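Workshop Notebook, Bedding and Soft Furnishings
Ratemham Site, Room 2
11 February 2023

Purpose of entry: to record the condition of the bedroom bay and to set down the folding and bed-making order agreed for the coming series.

The linen store was checked before work began. The Plultham delivery has been entered in the stock ledger at 238 pieces, which brings the total held at this site to 2,406. Shelf space is rated for 3,000 pieces, and no further order will be placed until July. Pillowcases from the earlier Mevville lot remain on the lower shelf and are to be used first.

All new cotton is to be washed once without softener before it goes on a bed. Two sheets washed last month with softener slid off the mattress corners and had to be refitted several times. They have been marked with a red thread at the hem and moved to the spare pile.

The working order for the bay is as follows. The fitted or bottom sheet goes on first and is smoothed from the head to the foot. Large plain cloths are folded in half lengthwise, then in thirds, with the fold kept toward the person working. Fleece and other deep-pile blankets are left until the end, as lint transfers readily to white cotton.
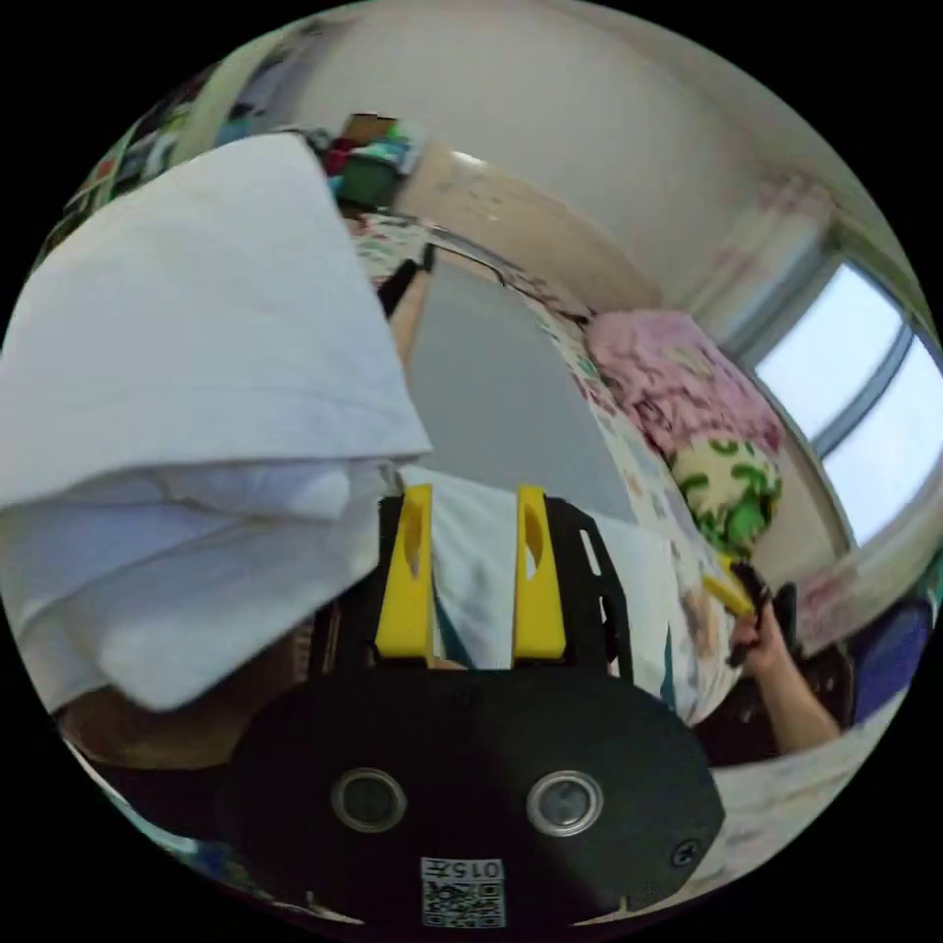
Notebook 4, p. 61

The bed in the bay carries the white sheet with the small colorful motifs. The large white cloth had been folded over but was still bulky, with soft creases along the top, and it needs a second pass before it can be called finished. The pink fluffy blanket was bunched on the right part of the bed. Under the order given above it should be shaken out and folded last.

The flat gray board was at the bed as well. Colleagues are asked to return it to the wall rack before starting on the sheet — a panel of that size leaves a ridge in the bedding if it is lifted late. The same applies to cables and straps, which should be cleared from the bed first.

Laundry: the Kılıçarslan machine was run on the 600 spin setting for the printed sheets. Creasing was acceptable and no ironing was done. The higher setting is not to be used for prints until the seams have been inspected.

Outstanding items:
Refold the large white cloth and record the finished width.
Brush the lint screen after any load that includes fleece.
Replace the label on the second shelf, which still reads Towels.
Ask Plultham whether the printed sheets are available in the longer size.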